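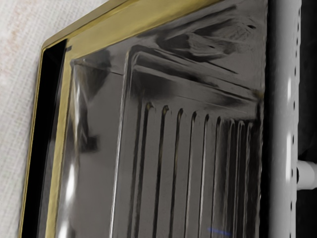
Sink basin with gold-toned rim, set into a light countertop.

How to Re-Seal a Drop-In Sink Rim

The bead of silicone between a drop-in sink and the counter has a limited life. Replace it when it lifts, splits, or stays dark after cleaning. The procedure covers metal sinks with an overlapping rim. Undermount sinks need a different method.

Tools and materials

Plastic scraper
Utility knife with a new blade
Silicone remover
Denatured alcohol and lint-free rags
Painter's tape
Kitchen-grade silicone, one tube
Caulk gun

Removing the old bead

Shut off the faucet and dry the rim. Hold the knife nearly flat and cut along the counter side of the bead, then along the sink side. Pull the strip out in lengths. Do not pry against the metal; plated rims scratch easily and the marks do not polish out.

Apply silicone remover to what is left and wait 45 minutes. Scrape with the plastic tool only. Wipe with alcohol, change the rag, and wipe again. Any film left behind will keep the new bead from sticking.

Check the clips under the counter while the joint is open. Snug each one by hand, then give it a quarter turn with a screwdriver. If the rim rocks at a corner, the clip nearest that corner is loose or missing.

Clearing the counter

Move small appliances well back from the work area and unplug them. Remover and alcohol both give off vapor, so leave a window open and keep heating appliances off until the smell is gone.

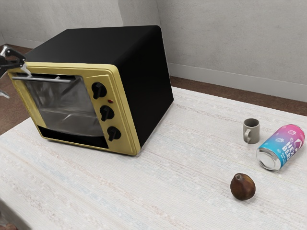 Man-sik Geum writes that he ran his toaster oven the same evening and the fresh bead skinned over unevenly on the side nearest to it. He now leaves anything that heats switched off overnight.

Applying the new bead

Run tape 2 mm outside the joint on both sides. Cut the nozzle at a 45-degree angle. Start at the back, where a poor start shows least, and push the gun at a steady speed. Do one side at a time and overlap at the corners.

Smooth the bead with a gloved finger dipped in soapy water, in one pass per side. Pull the tape while the silicone is still wet, folding it back over itself.

Keep water off the joint for 33 hours. Tubes marked fast-cure may be ready sooner; follow the label.

Last revised February 23, 2020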